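Home | Project | Methods | Results | FAQ | Contact

Broltirmont: Frequently Asked Questions

These answers cover the Broltirmont folding study, the method behind it, and the results we have released so far. The page was last revised in January.

What is the study about?

Broltirmont is a method for teaching a two-armed robot to fold laundry that arrives in no particular state. The policy learns from recorded demonstrations. Our addition is a step that scores each grasp before the arms commit to a fold. If the score is low, the robot lets go and picks again.

How many demonstrations did you use?

We recorded 3,703 episodes at the Landholm lab. Of those, 2,814 went into training. The other 877 were set aside for testing, apart from a handful that were thrown out for missing camera data. Operators worked with paired leader arms and were asked to keep going after a bad grasp, so the set has plenty of recoveries in it.

Why do you use cameras on the wrists as well as a fixed one?

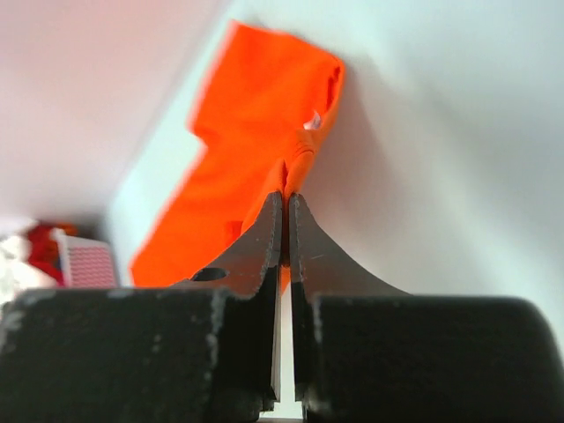

Grasp scoring depends on details that a fixed camera loses once an arm is over the cloth. The main thing we want to know is how much fabric is between the fingertips and how close to an edge the grasp was made. With an orange cloth pinched at the tips like this, the wrist view gives the scorer the bunching just above the fingers and the outline of the layers hanging to the side. It doesn't need to know what the whole item looks like. When we removed the wrist views from training, the scorer still worked on towels but did poorly on anything with more than one layer.

What does the fixed camera do, then?

It keeps track of the item as a whole. The policy uses it to choose the next fold line and to decide which arm should move. In the view here, one gripper is raised with nothing in it and the other is at the cloth, and the lower edge of the top layer throws a thin shadow on the layer below. Shadows of that kind turned out to be useful for finding layer boundaries on plain fabric.

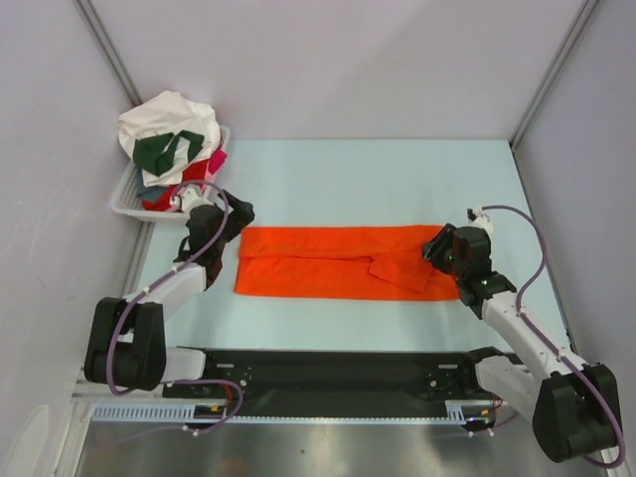 Dierckx wrote to ask whether the scorer is just learning the color of the cloth, and whether a white shirt on a pale table would break it. We tested for this. Score accuracy fell on pale items but stayed above the version without wrist views. The drop was largest for thin white fabric. We don't consider that problem solved.

Does the method work with one arm?

Partly. The scoring step can be used on a single arm without changes. The fold planner can't, as it assumes a second arm is free to hold or smooth.

How do you tell a good grasp from a bad one?

We labeled 490 grasps by hand, marking each one as single layer, several layers, or slipping. The scorer was trained on those labels first and then tuned on how the episodes ended. Grasps on a fold are the hardest to label, even for people, and we marked some of them as unclear.
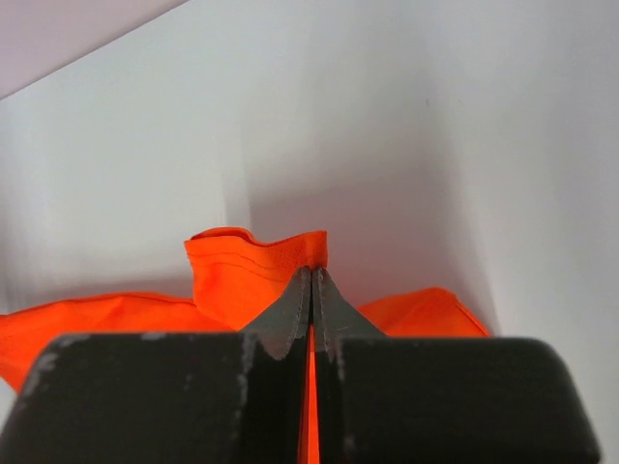 Wrist camera view: a raised fold of orange fabric held between the fingertips.

Does regrasping slow the robot down?

Yes. Each regrasp adds time, and on easy items it is mostly wasted. You can raise or lower the threshold in the config file. We kept one setting for all reported results.

Can I use different grippers?

You can, but expect to relabel some grasps. Our fingertips are narrow with small teeth along the inner edges. Wide or soft pads hold fabric differently, and the scorer has not seen them.

Is the code available?

The scorer and the training scripts are available now. The fold planner relies on the Altesis motion library, so you will need a separate license to run it. A version without that dependency is in progress.

Where do I report a problem with the data?

Use the contact form and include the episode number. Please check the list of known issues first.

Related pages
Broltirmont: method overview
Known issues in the episode set
Grasp labeling guide
Setting up the Altesis library
Landholm lab: other projects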